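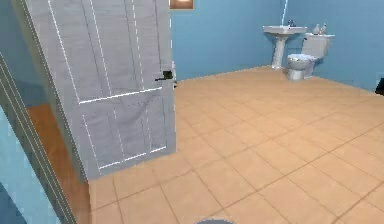

Home Advantage in the Tusum District League: A Season of Counting
Final report, Sports Statistics elective
Submitted Jan 22, 2025

Our question was whether teams in the Tusum amateur soccer league do better at home. Everyone in the league already believes they do, mostly because the away team has to find the field first.

We used match reports from the season that ended last June. The league has them for 181 games. They are typed up by whichever club remembers, and one Kivley Rovers report consists of the score and the word "windy." We threw out games moved to a neutral field, which happened whenever Kivley flooded, and Kivley flooded a lot.

That left 105 games that both clubs agreed had taken place and agreed on the score. They produced 503 goals. This is a large number of goals, and we would like to thank the league's goalkeepers for our sample size.

Home teams won more often than away teams, but the gap was smaller than we predicted in our proposal. Most of it came from one club. Gebreyes Athletic did not lose at home all season and was dreadful everywhere else. With Gebreyes taken out, the difference shrank until our significance test stopped being interested in it.

We looked at Gebreyes more closely. Their field slopes toward the east goal, and they choose that end for the second half whenever the coin lets them. We wanted to compare first-half and second-half goals, but only a few reports give the minute. One gives the minute as "late."

Attendance was a dead end. The only figure we found was 2804, for the Vomach Cup final, and the ground has one bleacher. We left it out.

If we did this again we would record the games ourselves — and bring coats.

Comments

slopingfield: It's barely a slope. Signed, a Gebreyes fullback.

mudboots44: It was windy though.

cornerflag_dad: Did you check for the referee effect? Same guy did half our home games.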